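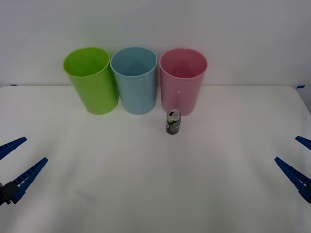 Does sorting cups by color make a kitchen easier to run?
Less than the storage books claim, and mostly in kitchens where people already put things back.

Household Routines, Unit 5: Cups, Cans and the Cleared Table
Handout for the evening group, September 8, 2021
Prepared by Meenakshi Lodhi

Read this before the session. The Grollus chapter is still on the list, but please read it with a pencil in hand. It makes large promises and backs them with very little.

1. What the color argument says

Give each person a color and washing up drops, because everyone keeps to one cup all day. Lime green for one, light blue for another, pink for a third. The idea is old and turns up in nearly every household manual I have on my shelf. It is also cheap to try, which may explain why it gets repeated so often.

My doubts are these. A color only means something to people who remember whose it is. Guests don't know. Small children know very well and will fight over pink. And once one cup is in the sink, somebody borrows another and the system is finished until the next wash.

Brijesh Singhal kept a log in his own house in Povdale for 20 days and has let me quote it. By his count the cups stayed with their owners on 16 of them. He calls that a success. I would point out that he was the one keeping the log, and that a family being watched by its own father with a notebook is a tidy family. He is welcome to argue the point in class.

2. Upright or upside down

The manuals disagree. Pathak says rim down, always, to keep dust out. Grollus says rim up, so that air gets in and the cup dries. Neither offers a test.

A row of plastic cups standing mouth up at the back of a white table, near the wall, looks orderly and leaves the front of the table free. That much I grant. Whether it is a good place to keep them is a separate matter. Light plastic tips easily, and one cup leaning toward its left is enough to spoil the look of the row. Tapered cups, wider at the rim than the base, also meet at the top before they meet at the bottom, so a row that looks roomy at table level may be nearly touching higher up. Leave a gap you can get your fingers into.

If you want my rule: rim down in a cupboard that gets dusty, rim up if they'll be used the same day. I can't prove it either.

3. The can problem

No color scheme has a place for the drink can. Look at the dark one in front of the pink cup, with its tab open. Is there anything left in it? You can't tell by looking, and the person clearing the table can't either. So it stays where it is, and the next person leaves it too.

Pathak recommends a "holding tray" for such items. I tried one at home last December. It became a second table, smaller and stickier than the first.

What seems to work better:
Pick the can up. The weight settles the question.
If there is drink in it, ask once whose it is, and then pour it away.
Rinse, drain, recycle. Do this before touching the cups – a can knocked over during clearing makes more work than it saved.

4. Clearing order

Cans and bottles first, then cups, then wipe from the back of the table to the front. The Zurkusville leaflet has this the other way around and I have never understood why. You would be pulling crumbs toward the wall.

5. For the session

Bring 2 cups from home that don't match. We will set a table, use it and clear it, once in my order and once in the leaflet's, with a timer running. Brijesh has offered to keep the time.

Also bring one written objection to anything on this sheet. "It works for my sister" is not an objection, though I will accept it if she kept a log.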